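Nillthorpe Level Pack for Sarnwood

README, version 2

Contents

1. What this is
2. Installing
3. File layout
4. Known problems
5. How levels were picked
6. License and contact

What this is

Nillthorpe is a set of player-made levels for Sarnwood, the tile-pushing puzzle game. The pack holds 1,656 levels, of which 1,599 have a recorded solution. The rest load and play but have no solution on file. They may be solvable. If you finish one, please send the replay.

The levels come from the old Dawber forum, where people posted them as text blocks in the level-sharing threads. I collected them by hand at first and then with a script. Where the same level was posted more than once, I kept the earliest post and dropped the others. Mirrored and rotated copies count as the same level.

You need the base game to play. The pack has no game code in it and none of the original campaign levels.

Installing

Close the game first. Copy the nillthorpe folder into the levels folder inside your Sarnwood save directory. Start the game, open Custom, and choose Rescan. The first scan takes a while on the handheld version and the screen may stay blank until it finishes.

If you had version 1 installed, delete the old folder before copying the new one. Level numbers changed between versions, so old progress files will mark the wrong levels as finished. The convert script in the tools folder fixes this for most saves. Make a backup before you run it.

File layout

levels/ has one text file per level, named by number.
solutions/ has one replay file per solved level, with the same number.
index.csv lists number, title, author, width, height, move count and tags.
tools/ has the convert script and the duplicate checker.
CHANGES.txt has the version history.

Move counts in index.csv are for the replay on file. They are not the best possible scores, and some are far from it – a few of the early replays wander back and forth for a long time before doing anything useful.

The tags are ice, switch, teleport, one-way and crate. A level can have more than one tag, or none.

Known problems

Twelve levels use the double switch tile, which the Bumano port draws as a plain floor. They still work there, but you have to know where the switches are. They are listed in CHANGES.txt.

Titles with accented letters show up as question marks in the in-game menu. The titles in index.csv are correct.
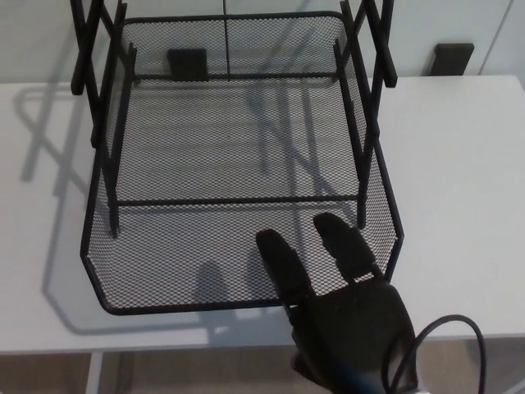 Replays recorded before the May patch sometimes stop one move short on ice levels. The last slide was timed differently then. I have re-recorded the ones I found, and the duplicate checker now prints a warning when a replay ends before the exit tile.

Large levels scroll slowly with the minimap on. Turn it off in Options.

How levels were picked

Anything that loaded without an error went in, apart from duplicates and blank test rooms. I didn't filter for quality or difficulty, and the order is the order of posting. New players should sort by move count and start low.

Author names are the forum names used at the time. If one of the levels is yours and you want it renamed or taken out, write to me and it will be done in the next version.

License and contact

Levels belong to their authors and are shared here for free play only. The scripts in tools/ can be used for anything.

Maintained by Jamie Mellor. Send replays and corrections through the Nillthorpe thread on the Sarnwood board, with the level number in the subject line. I go through the thread most Sundays.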